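The Noltstead merger vote was won, and that is the easy part

13th December

By the politics desk columnist

Print this article | E-mail this article

The governing group on Noltstead council got its way on the merger with Cliston. The margin in the residents' ballot was 69 votes, out of 2,888 cast. Supporters of the plan have spent the days since then talking as if the matter were closed. I think they are making a mistake, and I think the leadership knows it.

Start with the numbers. A result that close does not give anyone much room. If 35 people had marked the other box, Noltstead would be carrying on alone next year and the leadership would be looking for a new plan. The rules say a win is a win, and I have no quarrel with the rules. But a council that has to close offices and redraw wards needs people to put up with a good deal, and half of those who voted have already said they would prefer not to.

Then there is the group itself. It holds 13 seats, enough for a majority of one. Two of its members from the Asuvier side of town spoke against the merger in the chamber and then voted for it. They did so after being told that the Asuvier office would stay open. I have read the merger agreement twice and I cannot find that promise in it. What it says is that local access points will be "reviewed in the first year." Anyone who has followed council business for long knows how such reviews tend to end.

The leadership's answer is that savings will pay for everything. Maybe they will. The merged council is supposed to need fewer managers, one payroll system and one set of contracts. All of that sounds sensible to me, and I would have voted for it on those grounds alone. The trouble is that the savings come in the third year and the bills come in the first. Somebody has to find the money in between, and the only figure given in public so far is a line in an appendix. 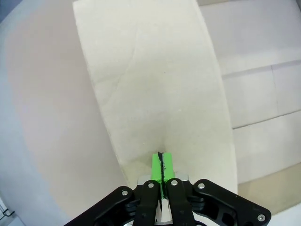

A black gripper with bright green fingertip pads holds the edge of a cream-colored cloth.

Cliston, meanwhile, has its own problems. Its council passed the merger with little debate, mostly on the understanding that the new headquarters would be there. Noltstead members were given the opposite impression. The question has been put off until April, when the joint budget is due. By then both sides will have told their own voters so many times that they have won the building that backing down will be painful.

The row over Aguiar will not wait that long. The village sits between the two towns and has been moved from one ward to another three times in my memory. More than 600 people there signed a petition asking to be kept together in a single ward. The draft map splits the village along the main road. It would cost very little to change that line — an afternoon's work, and a slightly larger ward than the guidelines like. So far the reply has been a form letter.

None of this means the merger should be dropped. I still think one council makes more sense than two. But the leadership should publish the first-year costs now, before the budget meeting. It should put the Asuvier promise in writing or admit it was never made. And it should give Aguiar its ward. Those two Asuvier members will be asked to vote again in April, and a majority of one does not survive even one of them changing sides.

Print this article | E-mail this article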